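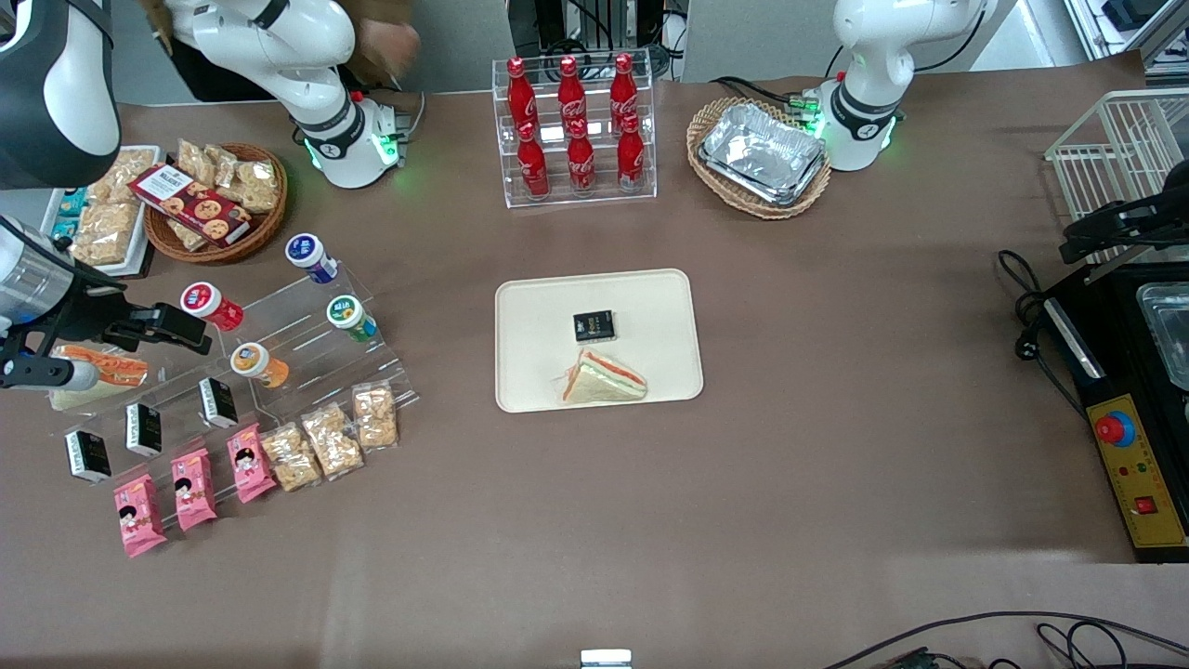
Food, Service & Everyday Life | Working Papers

June. By Sawsan Rawashdeh

Print this article | E-mail this article

4. The tray as a unit of serving

We come now to the part of the study that I have looked forward to writing up, which concerns the tray. In the earlier sections we dealt with the counter as a whole: the baskets, the tiered rack for the bottles, the question (argued over for most of one spring at Turness) of whether snacks sell better heaped or lined up. All of that matters, and I would not want a reader to skip it! But a customer goes away with a tray, and whatever pleasure or annoyance the counter has given is carried off on it.

Following Tehrani, we treat a tray as "composed" when its items have been set down with some thought for one another, and as "loaded" when they have simply arrived there. The line between the two is softer than it sounds. A sandwich laid at a slant with a small box below it can look perfectly gracious, while the same two things pushed into one corner look like something left behind on a train. Our coders at Flornbridge were asked to judge 546 trays on this single point, and they disagreed often enough that we added a third category, "undecided," which they used gladly and, I suspect, with some relief.

Figure 3. A counter tray holding a wrapped sandwich and a small black box. 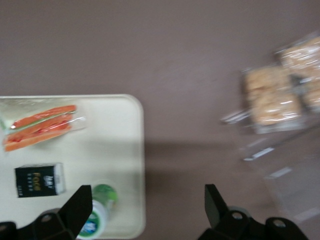
The wrapped sandwich deserves a paragraph of its own, for it gave us more trouble than any other item. Cut on the diagonal and covered in clear film, it is sold almost entirely on its filling, and the people who pack sandwiches know this very well. At Risovholm the rule was that the cut edge should face the customer from the moment the sandwich reached the counter until the moment it was handed over. It is a lovely rule, and hard to keep. A triangle wants to lie down on its broad side, and once it does, the filling looks off toward whoever is standing next in line. Several of the staff we spoke with turned the sandwich back as a matter of habit, and could not remember having been taught to do it.

Boxes behave better. They stay where they are put, they can be squared to the rim of a tray, and they give the eye something straight to rest on beside the film and the bread (I am aware that this is my own taste talking, and the coders were told to ignore it). Snack bags fall somewhere in between. A basket suits them, as we saw in Section 3, since they can lean on one another there, but on a tray they slide, and a bag that has slid is nearly always coded as loaded.

We also asked how much bare tray people like to see. The comment cards, of which we kept 4,000, were generous on this subject and not very tidy. Many customers wanted "room," by which some meant room for a drink and others meant only that nothing should touch the sandwich. Because the cards did not let us tell these two groups apart, we report them together, and we have reworded the card for the next round of visits to Turness.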